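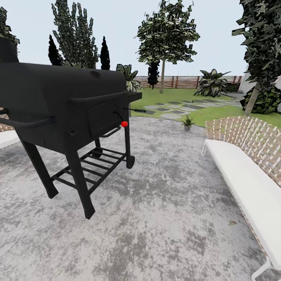
The patio in the Baswood model, grill side.

THE FIVSKA YARD

Gunhild Frandsen logged in at the Irnora desk and loaded the patio. It came up as it always did: grill, white bench, lawn, fence, the pale sky that had no weather in it. She put her hands in the controllers and raised the wrist until the view steadied.

The task sheet was dated February 21, 2026. Pick up the ball, carry it clear of the grill, hold, release. Twenty-two demonstrations, of which the first seven were Hjalti Eskildsen's. She was to supply the rest in the same manner.

She played his back before starting. Eskildsen approached slowly and always paused with the fingers open over bare ground, where no ball was. The pause lasted two seconds. It did nothing for the grasp. 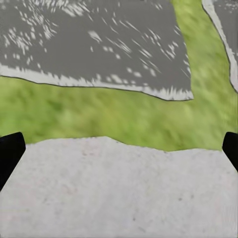 Fingers open over the concrete, grass and dark slabs beyond.

"Is the stop deliberate?" she wrote to him.

"Which stop?" he wrote back.

She sent the time codes. He did not reply until after lunch.

"I was looking at the garden," he wrote. "My mother's had stones like that. Delete them if they spoil the set."

Frandsen read the specification again. Iturra, who were paying, wanted consistent demonstrations. A policy trained on seven runs with a pause and fifteen without would pause on some occasions and not on others, and the evaluation would mark this as hesitation. The correct step was to reject the seven and record them again. It would take until six.

She opened the first of her own runs. Down, forward, wrist level. She closed the fingers on the trigger's second stage and lifted.

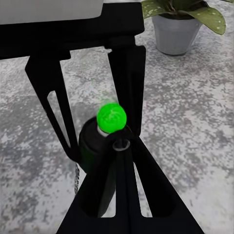
The controllers gave no sense of weight. She had learned to supply it herself, a slight tightening in the forearm at the moment of lift, and the tightening showed in the traces as a tremor of 8 hertz. Eskildsen's traces did not have it. Anyone reading the logs could tell the two operators apart.

She released, reset and marked the run as failed. Then she recorded it again, and on the way down she stopped over the concrete and counted to two.

In March the trained policy came back for review. It stopped over the concrete every time. Iturra's engineer asked what it was waiting for, and Frandsen wrote "settling time" in the box – the field took 22 characters.

Search stories
Enter keyword
Go

Recent fiction
The Second Lock-Keeper
Notes on a Faulty Barometer
Inventory at Low Tide
What the Surveyor Kept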